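Ticket 2802: Intermittent drip at skylight, rear kitchen extension
Property: Clodthorpe, Unit 2
Raised by: Emiliano Ledesma (owner)
Assigned to: Laine Venckus, Pirkgate defects desk
Category: Building envelope / roof
Priority: Medium
Status: Monitoring

Initial report (owner)
Drip from the lower left corner of the skylight reveal in the new kitchen. Started in November. Lands on the end of the bench. Happens some mornings and not others, including after nights with no rain. Paint on the plasterboard return has a brown mark the length of my hand. No drip at the other skylight. The extension was handed over in winter and this was dry until now as far as I know.

Response, L. Venckus
Please confirm:
Whether the drip has occurred during rain, or only afterwards.
Whether the rangehood is ducted to outside or recirculating.
Whether the skylight blind is normally left closed overnight.
Please do not apply silicone to the outside of the frame. It tends to block the weep path and makes the source harder to find.

Reply, E. Ledesma
Both. It dripped in the big storm and again two mornings later with the roof dry. Rangehood is ducted, out through the roof. Blind is closed every night. No silicone applied by me, but there is a grey bead along the bottom edge outside that I can see from the ladder. I assumed it came that way.

Site visit 1
Roof is corrugated steel at low pitch. Skylight is a Teltport fixed unit, curb mounted. Findings:
1. Bead of grey sealant across the bottom of the frame, covering both weep slots. Not on the install drawing. Removed with a plastic scraper and the slots cleared.
2. Back tray flashing runs 400 mm upslope. Laps in the correct direction. No debris.
3. Left side apron has one fixing with a split washer. Replaced.
4. Moisture meter on plasterboard return: high at the lower left corner, normal elsewhere.
5. Rangehood duct passes 110 mm from the left side of the curb. Duct is uninsulated in the roof space and one joint has pulled apart.
Item 5 is enough to explain drips on dry mornings. Items 1 and 3 are enough to explain drips in rain. Treating as two faults until shown otherwise.

Action list
Duct joint to be re-made with foil tape and a clamp. Pirkgate.
Duct to be wrapped with insulation from the ceiling penetration to the cowl. Pirkgate.
Curb insulation to be checked from inside by removing the lower left lining. Figueroa (plastering subcontractor) to attend with us.
Owner to leave blind half open overnight until the next visit.

Site visit 2
Lining removed. Batt was missing on the left face of the curb for the full height. Timber damp on the surface, no softening under a probe. Slight mould on the back of the plasterboard, board discarded. New batt fitted and vapour barrier taped to the frame. Duct joint and wrap completed. Opening left unlined to dry. Hose test carried out in stages, starting low on the apron and moving up to the back tray. No water seen at the opening at any stage.

Reply, E. Ledesma
Thanks. No drips since, but it hasn't rained properly either. When does the plaster go back on? Also the invoice shows $249 for the flashing work and I understood this was under the defects period.

Response, L. Venckus
The $249 was raised in error against the maintenance account. Credit note issued. The sealant bead and the split washer are both ours to fix. Figueroa will re-line once the timber reads normal on two consecutive checks and the opening has stayed dry through steady rain. I can't give a date for the rain.

Monitoring instructions attached to ticket
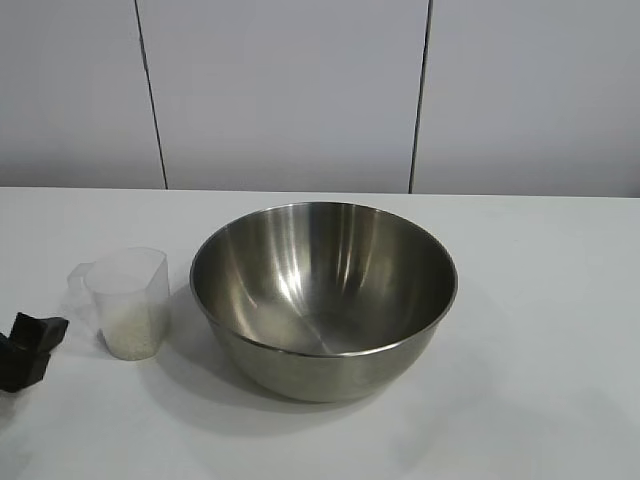 Log each check against this ticket with the time, the weather and whether the rangehood was used the evening before. Check first thing in the morning and again after any rain. For the catch test, set a container under the lower left corner of the opening before going to bed. A wide, deep stainless steel mixing bowl like this one is suitable, with nothing in it at the start, and the plain metal interior makes a small amount of discoloured water easy to pick out. Do not line it with a towel. If there is water in it, measure the volume with a kitchen measuring cup, note the colour and tell us whether the blind was open. Clear water on a dry morning goes back to condensation and I will recheck the duct wrap. Brown water after rain goes back to flashing and the back tray comes off. Ticket stays open until the lining is reinstated and painted.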